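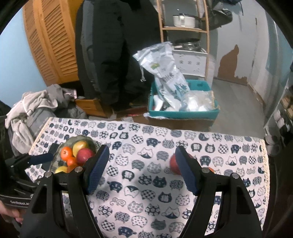

**Ticket 3355** -- fruit task, rule check
Status: open, waiting for Lachlan Purves

Our rule 8 says the fingers must be fully open before they come near the fruit. The Fidden checker still rejects episode 342 with "start width not valid". I compared with the Hilesel guide and the limit is the same.

Tried so far:
- zeroed both grippers again, same error
- ran the check 3 times -- no change

Please confirm which width file the checker reads.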